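3.2. Configuración del kit y del entorno de simulación

El kit Clirneo, comercializado por Illmont, se ofrece en dos versiones: una física, con brazo, pinza y útil de ensayo, y otra únicamente virtual. En el presente trabajo se evalúa la segunda, debido a que es la que un laboratorio pequeño puede adquirir sin modificar su espacio. La licencia incluye los modelos geométricos, los parámetros de contacto y un conjunto de tareas ya definidas, entre las cuales hemos elegido la manipulación de una placa electrónica en el útil de ensayo.

Se realizaron 542 ejecuciones, repartidas en bloques de 50 con excepción del último. Entre un bloque y el siguiente fue variada la posición inicial del brazo y se mantuvo constante la rigidez de los dedos. Los parámetros de iluminación son los que el proveedor entrega por defecto. La Figura 2 presenta el puesto de trabajo simulado.
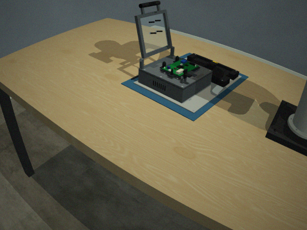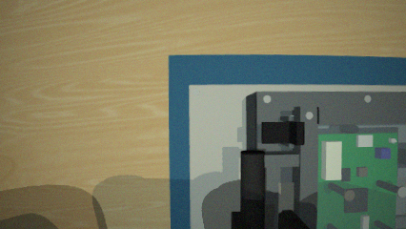
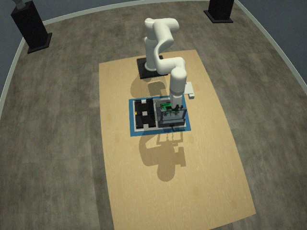 Figura 2. Puesto de trabajo simulado del kit Clirneo, en tres vistas. En todas aparece el útil de ensayo gris con un componente verde.

Greenwood objeta que una licencia de este tipo resulta poco útil si el usuario no puede modificar el modelo de fricción, y que la comparación con Lulora debería hacerse con los mismos coeficientes. Estamos de acuerdo con la primera parte de la observación. El archivo de contacto de Clirneo se entrega cerrado, y solamente dos de sus valores pueden ser ajustados desde la interfaz. En cuanto a la segunda, Lulora utiliza otra formulación del contacto, por lo cual una igualdad estricta de coeficientes no garantiza un comportamiento equivalente.

Por esta razón, en la sección 4 se comparan los dos productos según el tiempo de preparación de la tarea y según la repetibilidad de la trayectoria, y no se comparan las fuerzas de agarre. La documentación consultada corresponde a la edición de junio, en la que todavía falta el capítulo sobre la calibración de la pinza.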